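3.2 Collecting the bimanual examples

All examples for the battery task were recorded on the Hameo cell, two arms, one operator. Operator drives both arms by hand from the leader rig, we log joint angles and every camera at the same rate. 115 episodes kept, 17 thrown out (mostly dropped cells, one logger crash). Wrist views matter most here. From overhead the battery compartment is only a few pixels wide, so the policy has to get it's cues up close, see Figure 4. 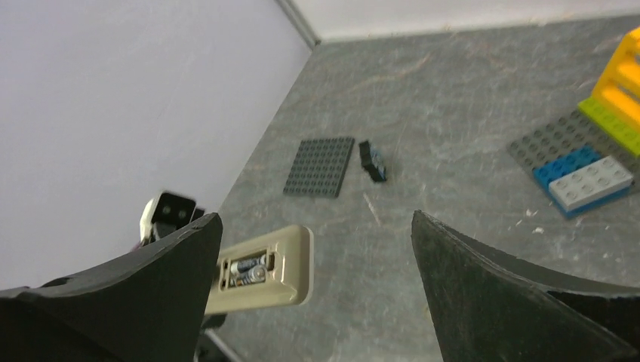

Figure 4. Wrist camera view, open compartment with two batteries, partly behind the left finger.

Start poses were changed by hand between episodes. Building blocks and baseplates stayed on the table as clutter, never labelled. Episodes run 38 seconds at the median. We did not trim pauses. Early runs with trimmed pauses gave a policy that rushed the hand-over, so Laizer (our recording tool) now keeps them in. The fixed camera covers both arms and the whole floor, used for training and also for checking episodes afterwards. 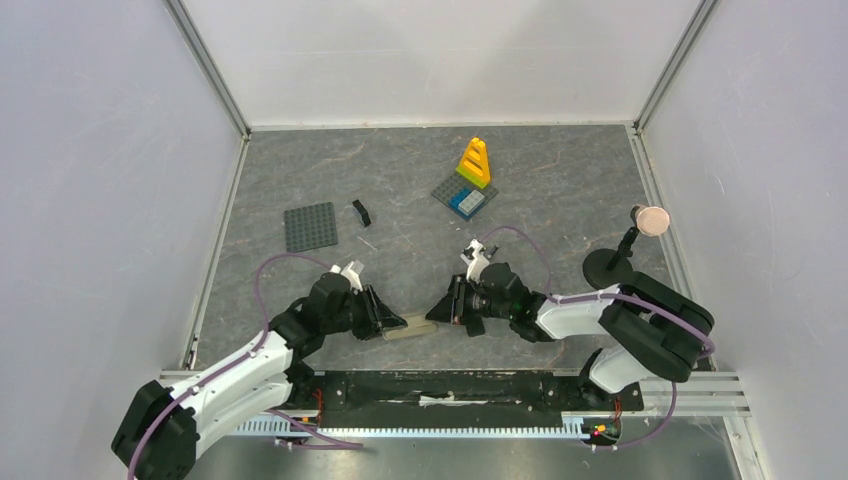
Aino Tikkanen objected to this in the May review: keeping every pause teaches the arms to hesitate, and one operator's habits are not a data set. Fair point on the second part. We had 6 episodes re-recorded by a different operator on Saturday, too few to train on, so they are held out for testing only. Pauses stay in for now, a comparision with automatic trimming is left to Section 5.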